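Zandov publishes its method for learning to pack from people who already know how

Jan 8, 2019

Zandov, the robotics research firm, has today published a method for teaching two-armed machines to put soft things into other soft things. It is a problem the field has been politely walking round for years, usually on its way to demonstrate something with a wooden block.

The method, called Filix, learns from recordings of ordinary packing work made from the worker's own viewpoint. The task chosen for the first paper is herbal sachets and kraft-paper pouches, done by hand at a table. Anyone who has tried to get a limp bag into a paper pouch with one hand will see why the firm settled on two.

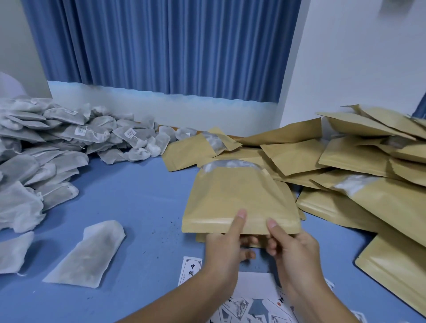

Most packing robots are taught where an object is and how to close on it. Filix pays more attention to what the hands do before anything is packed: how a pouch is turned, where the thumbs go, which hand keeps the mouth open while the other gets on with the job. The researchers call this stage "preparation". Earlier drafts of the paper called it "fiddling", and the firm regrets the change.

The model was trained on 700 recorded packing cycles. Each was split into short stretches according to which hand was holding and which was working, a division the software now makes without being told. It then plans for both arms together, so that neither sets off on an errand of its own.

In trials on a two-armed test rig at Zandov's Zenska laboratory, Filix opened and filled a pouch at the first attempt in over 34 per cent of runs. The same rig, trained on the same recordings without the split between holding and working, managed 2 per cent. Zandov is aware that a person who packed a third of their pouches would be spoken to. As a research result, the firm is rather pleased with it.

The commonest failure was a pouch that shut again while the second hand was on its way. Next came sachets that went in folded and came straight back out. Drawstrings catching on the gripper account for most of the rest, together with a good deal of the language heard in the laboratory last June.

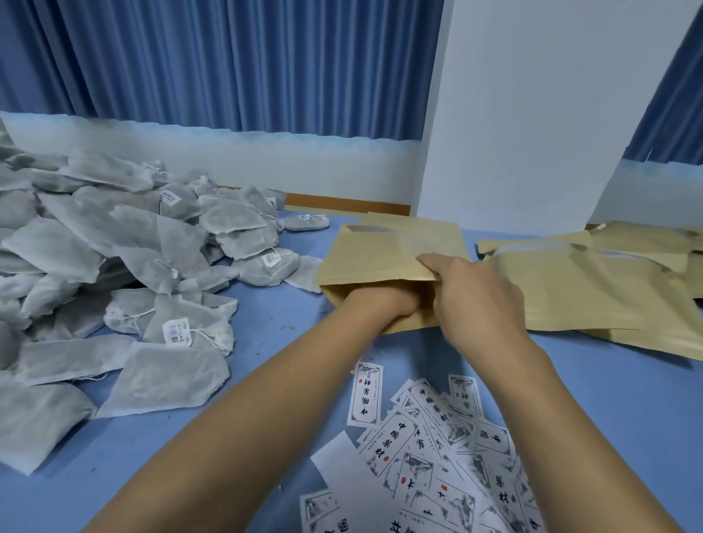 Tsegaye, which read the paper before release, welcomed the division of labour between the hands but said the harder test would be a change of paper. A stiffer pouch stays open by itself, it noted, and a thinner one gives up entirely, so a method trained on a single kind may have learned that kind and little else. It also asked to see times as well as success rates.

Zandov accepts both points. Times are given in the appendix, where the firm had hoped they might enjoy some privacy. Work on other papers and films has begun, and a second set of recordings will cover pouches that have to be sealed as well as filled.

The paper, the training code and the full list of failures are available on request from the Zandov press office. Filix is a research project and is not for sale, though the firm would be flattered to be asked.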